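4.2 Reuse of shoeboxes on the desk

Among the 246 containers recorded in the survey, the shoebox was the most common one that had not been bought for storage. Almost 40 of the participants kept at least one near the place where they work. They used it for cables, receipts, letters or small tools, and many could not say when the box had come to the house.

In the interviews we asked how people choose which box to keep. The color was mentioned often, and so was the strength of the cardboard. The printed label was mentioned by only six persons, but we think it is more important than this number suggests. When a box is placed with its label to the front, the shoe name and the size remain readable for years, and the owner learns to find the box by them. One participant from Stedton called her box "the seven and a half" and did not remember the shoes.
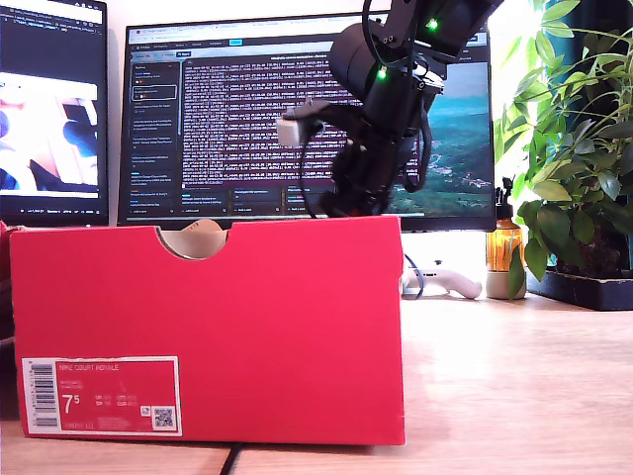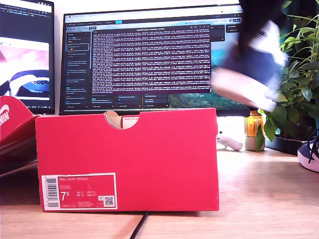
Figure 6. Red shoebox on a desk, with the product label and the semicircular cutout toward the viewer.

Anel Ngcobo

The cutout in the panel also has a role in the reuse. It is made for the fingers, but participants told us that they look through it to check what is inside before they open the box. For this reason, some of them prefer such a box to a closed plastic one of the same volume. Others complained that dust comes in by the same opening, and they covered it with tape or with a piece of card.

We did not find a clear relation between the size of the desk and the number of boxes kept. Van Leeuwen describes a similar result for kitchen tins, and explains it by habit. Our material agrees with this view only in part, as participants who had moved to a new home in the last year kept fewer boxes than the others.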